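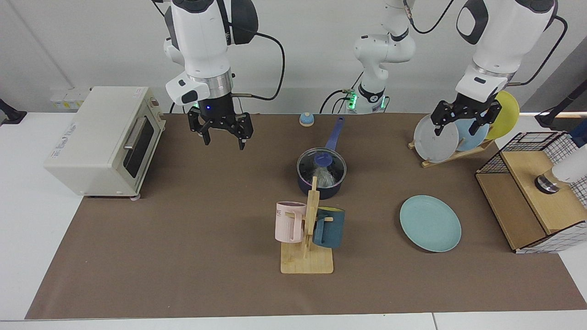 Review: Lisetti two-arm kitchen station

Istmont assessed the Lisetti station at its staff canteen in August, over 137 working hours.
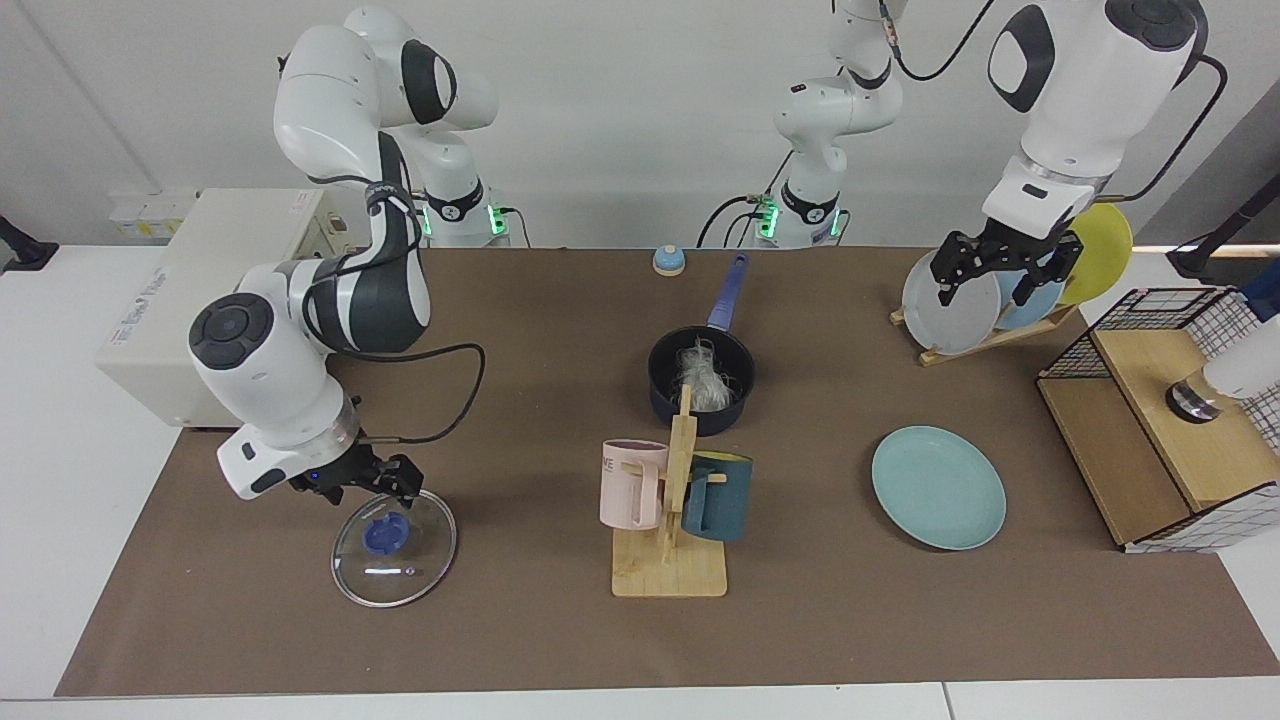

The right arm holding the saucepan lid by its rim.

Lids and plates were handled with care. Resets were slow, at almost 21 minutes each.

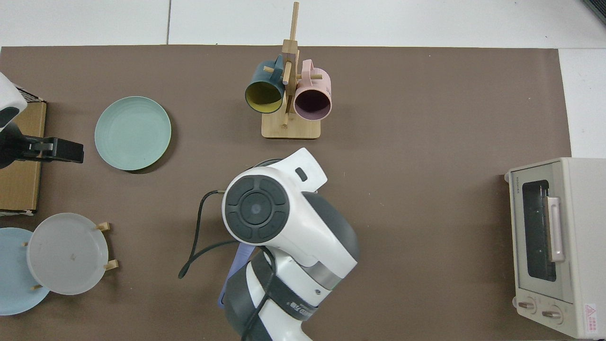
Review by the Workplace Methods Desk, Rindislow

Canteen staff now spend less time at the sink and more at the serving counter — a change most welcomed. Two asked for further training, and Istmont has agreed to provide it. Recommended for small sites.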